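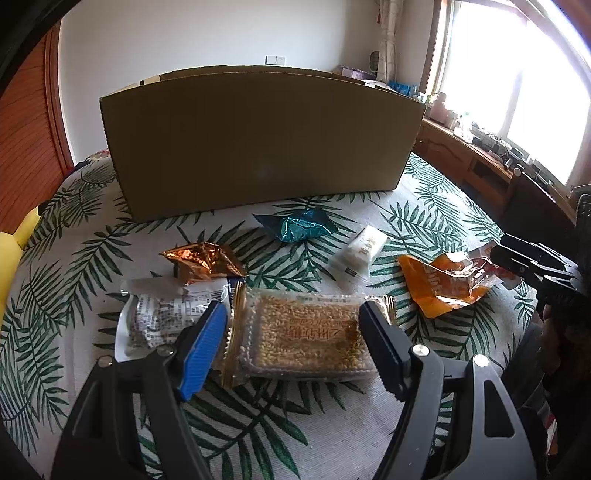
Sesame candy between the finger pads, foil-wrapped sweets further back.

Opinion > Automation > Buying and budgets

Buy the hands first
Dariusz Zieliński, 20/06/2026

Every small firm I visit wants to talk about the arm. How far does it reach, how much can it lift, what will the bank think of it? I love those talks, I could have them all day, but I've come to believe the arm should be the last line in the budget and the hand should be the first. Start with a pair of hand-held grippers, a box and whatever you sell. You'll learn more in one afternoon than from a month of brochures!

Take snacks, which are a wonderful thing to plan around. A twist-wrapped sweet has ears at both ends. A tray of candy in clear film is flat and smooth. A pouch gives way in the middle and has a stiff crimp along the edge. Three products that cost pennies, and each one asks something different of the fingers. If you only price the job on the easiest of them, you'll be back asking for more money by July.

I saw this at Pirkow, where the first plan had 2000 put down for fingers and pads, and 20 times that for everything above the wrist. They're lovely people and they'd done their sums with care. I told them to take another 1000 out of the cabinet and wiring line and put it into spare pads of different kinds. Pads wear. People also change their minds about them, and I think that's healthy, so pay for it up front.
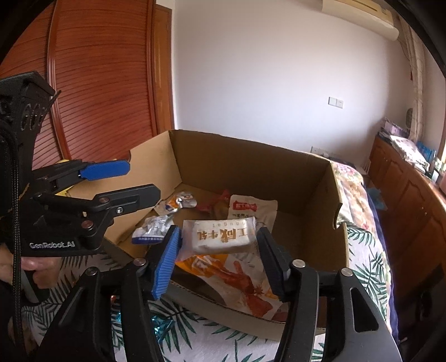 Gripper open over a carton of snack wrappers, with a second one held at the left.

Then there's the box. Hardly any quote I've read mentions it, and I find the box the most exciting part of the whole job (yes, really). How deep is it? Do the flaps stay down? Can two fingers open fully once they're below the rim, or do they bump the side? Cardboard bows and leans, and one carton is never quite the twin of the next. At Gruvside they keep a stack of 12 used cartons next to the trial bench and won't sign for any gripper until it has been in and out of all of them. I'd copy that tomorrow.

My other hobby horse is room. Planners set aside a clean bay, painted lines and all, then wait for it to be ready before anyone touches a product. Why wait? A flat surface and a bit of daylight will do for the early work. The Lis project spent its first weeks on a borrowed canteen table and got a far better shopping list out of it than the one it had walked in with. 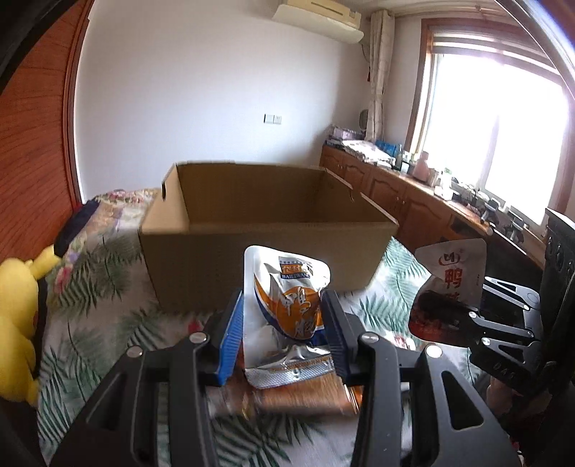
Two pouches, two grippers, and the open, empty carton.

And please buy two. I know the second gripper is the first thing to be struck out when the figures look tight. But so much packing is done with both hands, one holding while the other places, and you can't find out whether your job is like that with only one of them on the table.

Planar have asked me to look over their plan next, and the arm is on page one again. I've already moved it to the back.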